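Valquíria Bezerra

A few posts on moving a small office without losing a week to it. We did ours in May. 291 square metres down to 183, same suburb, ten minutes' walk between the two.

1/ Measure the new place yourself. The floor plan from the agent had one wall in the wrong spot and left out a column. I found the column when I went in with a tape. Two desks had to go somewhere else because of it.

2/ Get the internet ordered before you sign anything with a removalist. Our provider, Dotell, wanted six weeks' notice for the new line. We gave them four and spent the first few days on phone hotspots. My fault, I read the email and didn't act on it.

3/ Chairs. Everyone has an opinion about chairs and hardly anyone has an opinion about desks. Let people keep the chair they like. Put a name on the back with masking tape before moving day or you will be sorting it out for a fortnight. 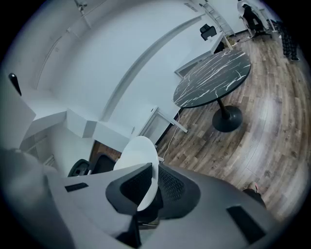
4/ We had two quotes for the move. Makitura charged by the hour, Gestent gave a fixed price of $2000 including the stairs. We took the fixed price. The lift at the old building was out that morning, so I was glad of it.

5/ Storage is where the smaller floor area really bites. We had a whole room of paper at the old place. Most of it was past the date we had to keep it, so it was shredded. The rest went to a self-storage unit, and I've been there once.

6/ Label boxes on the side, never on the lid. Once they're stacked you can't read a lid. Write the room they're going to, in big letters. What's inside can go underneath, smaller.

7/ The kitchen took longer to settle than the desks did. The new one has less bench space and a single sink. We got rid of the mugs with chips in them and kept one set of plates. Decide early who buys the milk – ours was nobody's job for two weeks.

8/ Tables. Do you need a big meeting table? We sold ours to the accountants downstairs and went with smaller ones that can be shifted out of the way. People sit closer together and meetings seem to finish sooner. That could be the chairs, to be fair. 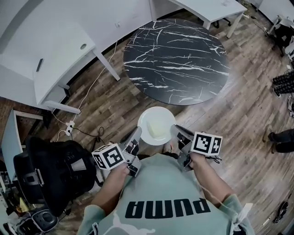 9/ Change your address with the bank, the tax office, the insurer and the water delivery people. I forgot the last lot. Ten bottles went to the old front door and Miranda from the dental clinic next door rang me to ask if she could have them. She could.

10/ Bond. Take photos of every wall before you hand back the keys, and fill the picture hook holes properly. We were charged for one patch of carpet and I didn't argue. The rest came back in full.

Someone asked whether I'd do it again for the cheaper rent. Yes, but I'd book the internet first. I've got our checklist as a spreadsheet if it's any use to you – send me a message and I'll email it over tonight.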